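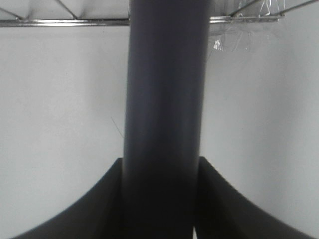 **Plavwood Household Goods | Press and Public Information Team**

1 August 2020

**Plavwood opens dry goods corner with loan scoops and a place to try them**

Plavwood has opened a dry goods corner at its Alby shop, where customers can buy beans, lentils, seeds and grains by weight and try out the kitchen tools used to handle them. The corner takes over the part of the ground floor that used to hold garden furniture. It is open during normal shop hours and there is no need to book.

Shoppers can bring their own jars, tubs or bags, or buy paper bags at the till. Empty containers are weighed first and the weight is written on a sticker, so that only the food is paid for. The corner stocks up to 10 kinds of dry goods at a time, and the range will change with the season.

There is also a white table where people can practise scooping and pouring before they buy anything. It was the idea of Gilmar Honorato, who runs the kitchen department.

"People buy a scoop, take it home and find it's the wrong shape for the jar they've got," he said. "A bit of time at the table sorts that out. You put some beans down, you pick them up again, and you know."

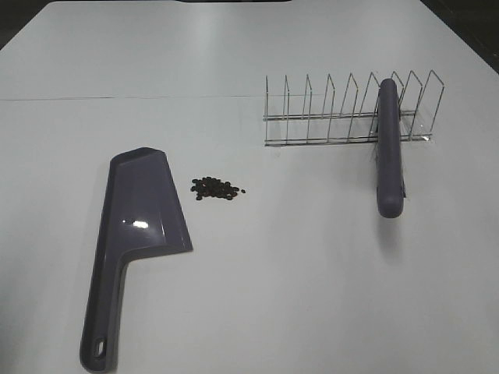
The same goes for small things that are awkward to gather up. Round seeds and beans roll away from a spoon, and a flat blade with a raised rim makes the job easier. Staff can show customers how to bring a pile together without chasing the last few pieces across the table. Food used for practice is kept apart from the food on sale and is never put back in the bins.

Plavwood ran a smaller version of the corner at its Osa shop in May. Over that month 1403 bags and jars were filled, and lentils sold best. Customers there asked for lower shelves and larger labels, and both have been added at Alby. The Osa corner will stay open, though with a shorter list of goods.

The shelving for Alby was made by Kazemi, a joinery firm that has fitted out other parts of the shop. It was put up over 2 evenings after closing time, so the rest of the floor stayed open -- apart from the lift, which was needed for the longer boards.

Scoops can be borrowed for use in the shop at no charge and should be handed back at the till for washing. They are also on sale in the kitchen department on the same floor. Children are welcome at the table if an adult stays with them.

"We'd like people to come in with the jars they already have," said Mr Honorato. "Odd sizes are fine -- old jam jars, whatever is in the cupboard. If the lid fits, we can fill it."

Customers with a nut or seed allergy should speak to a member of staff before using the corner, as several goods are handled in the same area. A list of what is in stock is kept at the till and is changed each morning at 8.

**Notes for editors**

Interviews with Gilmar Honorato and visits to the Alby shop before opening time can be arranged through the press team.

ENDS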